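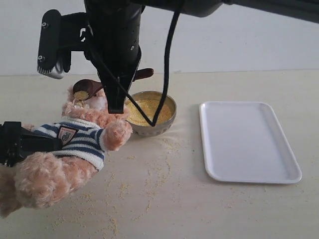
Metal bowl with yellow grain

Re: Sump pump cycling after rain

On Tuesday, June 3, 2025, a Brudalwood list member wrote:
> The Vaka pump in our basement starts every 81 seconds, even with no rain.
> The pit refills to the same mark each time. Is the pump too small?

Pump size is unlikely to be the cause. A refill to the same mark on a dry day points to the check valve. Water left in the discharge pipe drains back into the pit and trips the float again.

Unplug the pump and watch the pit for 4 minutes. If the level rises fast and then stops, replace the valve. If it keeps rising, you have groundwater or a supply leak. Read the water meter before and after with all taps shut.

Our Hondlow unit had logged nearly 4000 starts before I changed the valve. The float switch was worn too.
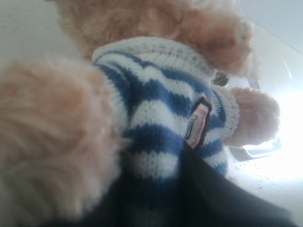

Fitting the new valve

Arrow up, clamps tight, union above the pit cover.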